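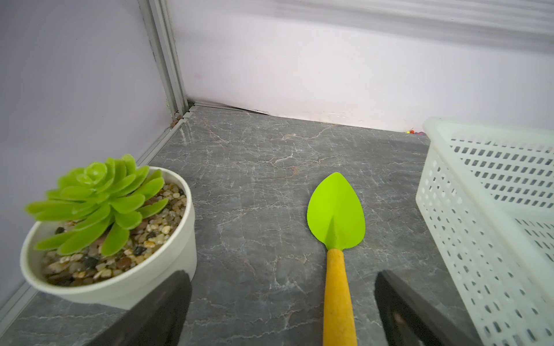
House rules for a small two-arm table cell: what do you write down, and what do you leave to common sense?

Posted by Sulastri Yusof in Grarnumico Community Help > Safety and Good Practice
Mon 12 November

Hello everybody. I am responsible for one table cell with two small arms, in a teaching workshop. We use it for pick and place and for tidying tasks: a trowel, a basket, a potted succulent, folded cloths, a vase with artificial flowers, things like this. The cell has walls on the sides and at the back and it is open at the front, where the operator works.

Until September only two of us used it, and we did not need rules. Now there are more people and every person has another habit. One leaves the arms in the air with the motors on when she goes to answer the phone. Another one reaches in to turn the basket while his colleague still holds the controls. Nothing bad has happened, but I do not want to wait for it.

I wrote a document with 37 rules and I printed it. I think that no one reads it. My manager says that the arms are light and that we should need no more than one page. I am not sure that "light" is a good argument. The arms came from Gerulell with a manual, and the manual speaks about the arm alone and not about the table, the walls or the objects.

My questions are these. Which rules do you really keep on the wall? Do you have a rule for the small objects, or is that only tidiness? We have little beads which end up at the foot of the back wall, and the floor covering of the cell comes up a little in the corner. And who should be allowed to put a hand inside, and when?

Thank you in advance for any experience.

Chaimae El Idrissi

Dear Sulastri, I had the same problem with a longer document than yours, so please do not feel bad. What helped us was to divide it. The explanations went in a folder. On the wall there is one page, and it has only what a person must do with his hands or say with his mouth. I copy our page below, with some comments that are not on the wall.

First, about "light". The manual of the arm describes the arm. Your risk assessment has to describe the whole application: the arm, the gripper, what the gripper holds, the walls, the person. A light arm can still close on a finger, and it can press a finger against an aluminum bar or a wall which does not move. If the object in the gripper is pointed or can break, then it is another assessment again. So I would agree with your manager about the one page, and disagree about the reason.

Before power on

Look at the mounting plates and try the bolts by hand. If a plate moves, stop and write it in the log.

Follow each cable with your eyes from the base to the gripper. It must have enough length for the full movement and it must not hang where the other arm passes. With two arms side by side, this is the check which finds the most problems for us.

Press the stop button one time and confirm that the arms react as your procedure says. Please find out first what your arms do when power is cut. Some stay in position and some fall down, and the rule for parking depends on this.

While the arms are on

One person has the controls, and this person says it aloud: "I have the arms." The other person answers "OK." It feels silly during the first week.

Hands go inside only after the operator says "hands," the arms are stopped and the operator has taken his own hands away from the controls. When the helper is out again he says "clear." We do not accept a nod of the head in place of the word.

If one arm holds something and the other one has to be corrected, the held object is put down first. People like to skip this one. They think only of the arm that makes trouble, and they forget that the other gripper is still closed around something — and that they are going to lean in front of it.

No long necklaces, no cords from a hood, hair tied. Sleeves above the wrist if you are the one who reaches in.
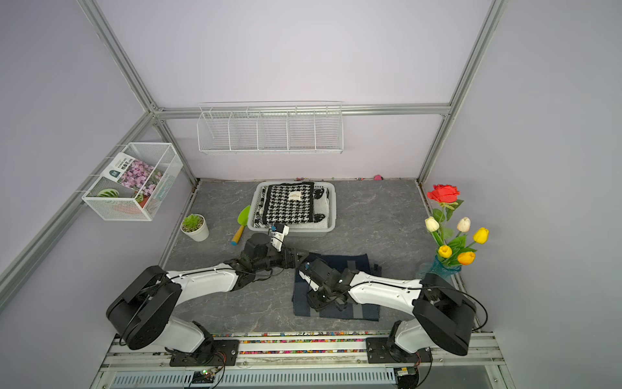

Objects and table

We keep a list of what is allowed in the cell. Anything that is not on the list stays outside, also if it is only for five minutes. Coffee cups are the classic.

For your beads: yes, I would make it a rule. Small loose parts can go into a joint or under a base, and they also change the task when you compare one run with another. We brush the edges and the corners at each change of operator. If some beads are part of your cell as decoration, decide if they are glued or if they go out. Half and half is the worst.

For the floor covering: a raised edge is a thing on which a finger of the gripper can catch, when it slides low along the surface. I would fix it before the next session. Double-sided tape is enough if the surface under it is clean. Until it is fixed, mark the corner as a zone where nobody places an object.

Cloths stay inside the basket or flat on the table. A cloth which hangs over the front rail can be pulled in, together with whatever stands on it.

Leaving the cell

Arms in the parking position, grippers open and empty, motors off, log signed. This is valid also for a telephone call. If you leave for "one second" it is leaving.

In our log there are 207 sessions since we started with the one page, and the line which is forgotten most often is the signature. I can live with that.

dresden_bench

Agree with most of it, but I would cut it even more. Ours is four lines: one operator, say hands, say clear, park when you leave. All the rest is a checklist that hangs at the cell, and the first person of the day does it.

About who may reach in: only people who had the introduction. It takes us 40 minutes and most of this time is practice with the stop button. We bought yellow tape from Fomex for the line at the front edge and it did more than any paper. Slow speed as default also, the fast profile is with a password.

Beads I do not care so much, just use a vacuum cleaner.

Sulastri Yusof

Thank you both, this is very useful. Chaimae, one more thing please. If the operator works alone and must turn the basket himself, does he also say the words?

Chaimae El Idrissi

Yes, he says them also when he is alone. Ours also has to press stop before he reaches in, and this part is written in bold on the page. For the reset after that we use the same order as at power on, but without the bolts.

Sulastri Yusof

Good, I will take this over. I have made the page now with your three parts and the four lines of dresden_bench at the top in large letters. The corner of the floor is on the list for tomorrow morning, before the first group comes.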